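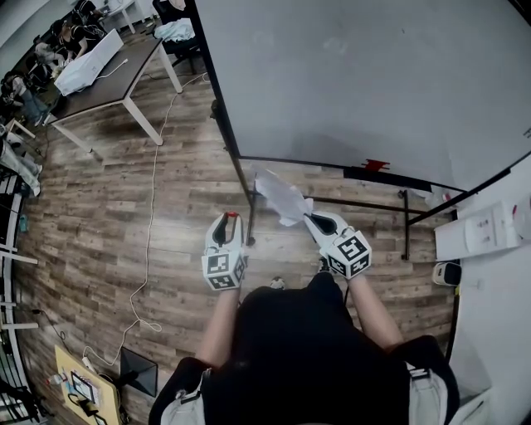
Workshop Tips: Keeping Your Tracking Software Happy

Updated 12/15/18

I get a lot of mail asking how I keep my hand-held gripper recordings clean, and most of it starts with "which camera should I buy?" Keep your money! Nearly every bad recording I've ever made was bad for a dull reason I could have fixed with a printer, a text file or a broom. So these are my notes for the software side of things, in no good order, from one messy workroom to another. I use Hundside for logging and playback and Drema for finding the marker cubes, but most of this should carry over to whatever you run.

Give every cube its own numbers

Each face of each cube needs a marker ID that shows up nowhere else in the room. Left cube gets one block of IDs, right cube gets another, and I leave a gap between the blocks so a spare cube can slot in later. Put the list in a text file next to the code, not on a sticky note. (I had a sticky note. It went out with the trash in April and I spent an evening holding cubes up to the camera and writing down what came back.)

If your software says the left hand has jumped across the room for a split second, check for a double ID before you touch anything else. An old test sheet lying face up on the floor will do it. I found mine under a table.

Measure the black square, not the face

Drema wants the side of the printed black square. It does not want the side of the cube, and it does not want the number you typed into the drawing program, because printers like to shrink a page to fit the margins. Print at full size, measure with calipers, type in what you measured. I print at 600 dpi on matte label stock from Custska and rub it down with the edge of a plastic card. Glossy stock looks gorgeous and then a ceiling light lands on it and the whole face disappears from the log.

Leave a white border around the square, too. I used to trim mine right to the black to make them bigger, and the detector hated me for it.

Lock the exposure first, then everything else

Auto exposure is lovely for vacation pictures. With a camera on your head it means that every time you look up at a white wall and back down at the floor, the picture goes dark and comes back, and your markers go with it. Set it by hand, with the lights you're going to work under, while looking at the thing you'll be looking at. Same for focus. Then write both into the startup script so you can't forget. I forgot for a long time, and I'd like those afternoons back.

Short exposure beats a pretty picture, by the way. Grainy squares are readable. Smeared ones aren't. If it's too dark, add a lamp.

Thirty seconds of nothing

Start every session by holding both grippers still where the camera can see them for 30 seconds, and then run the jitter check on just that piece. In Hundside it's one line at the end of my record script. If the cubes wobble when your hands are resting on a table, no amount of smoothing later is going to help you, and you've found out before the work starts and not after dinner.

I keep the old jitter numbers in a spreadsheet. It's very boring and I look at it constantly.

Open, close, open

After the still part, squeeze both grippers all the way shut and let them open again, twice, left then right. It gives the software the ends of the range for each jaw, and it gives you a nice sharp spike to line up the streams with if the clocks have drifted. Clap boards do the same job for movie people. Cheaper than a sync cable, and you always have it with you!

Practice on bags and crumpled sheets

Everybody starts with blocks and cups. Fine, but if you want to shake the bugs out of your segmentation, pick up a corner of thin white plastic and lift it off the floor. It has no fixed shape, it folds over itself, it hides the jaws, and if your cubes are white like mine it'll get mixed up with those too. My first object mask happily took in the bag, the cube and a good part of my wrist.

What helped me:

Tell the mask step where the cube is. You already know the pose from the markers, so cut the cube out before you go looking for the object.

Don't ask for a pose on something that hasn't got one. For bags and cloth I save the grasp point and the outline, and that's all I save.

Slow down at the pinch. The moment the jaws close is the part you'll care about later, so don't rush through it to get to the big swoopy lift.

Gun-woo Choo wrote to me with a better idea for the first one, and I've switched to his way: grow the cube cutout by a few pixels when the hand is moving fast, and shrink it back when it's slow. Ten minutes of typing. Thank you, Gun-woo!

When a cube goes missing

It will. You turn your wrist, or the bag flops over it, and there's a hole in the track. My rule is that short holes get filled with a straight line and long holes get flagged and left alone. Pick your own limit, but please put it in a settings file and save a copy of the settings with each recording. I once filled every gap in 267 recordings with a fancy curve fit, and the curve fit had my left hand going gently through the floor in a fair number of them. I had to redo the lot from the raw files.

Which brings me to — never write over the raw files. Make them read-only as soon as the recording stops. My script does it and I've stopped trusting myself with it.

Name the axes out loud

Mine are x right, y down, z forward for the camera, and it says so in a comment at the top of every script that touches a pose. Quaternions get the same treatment, w first or w last, spelled out. I can't tell you which is better. I can tell you that mixing them gives you a hand that looks nearly right, and nearly right is miserable to debug.

For a quick check, lift one gripper straight up and watch the live plot. Then right, then away from you. If the plot goes where your hand went, carry on.

Planning comes last

When you feed the tracks to a planner, thin them out first. Mine chokes on every tiny tremble of a human hand and tries to copy it faithfully. I keep the points where the jaws change, plus a handful in between, and let the planner draw its own path. Version 2 of my thinning script is the one to use; the first one dropped the last point, so the arm would stop just short of letting go.

Check reach before you check anything else, too. People bend their knees and lean without thinking about it, and an arm bolted to a bench can't.

Cables and the floor

Okay, this is barely software, but cords across the floor show up in your picture and under your feet. A long white one can pass for the edge of a white bag if your mask step is in a bad mood. Route what you can along the wall, and mask out the rest once, in the room setup file. If you wear the computer in a backpack, snug down both straps, or the camera cable will tug every time you lean over.

A naming habit

Date, task, take number, hand. No spaces. No "final." I used to add little notes to the names, and there's still a folder on my drive called Ha that contains one recording and no explanation of any kind.

If you've got a good trick for see-through bags, please write in. I've tried a darker floor mat and a second lamp off to the side, and I'm still cleaning up those masks by hand.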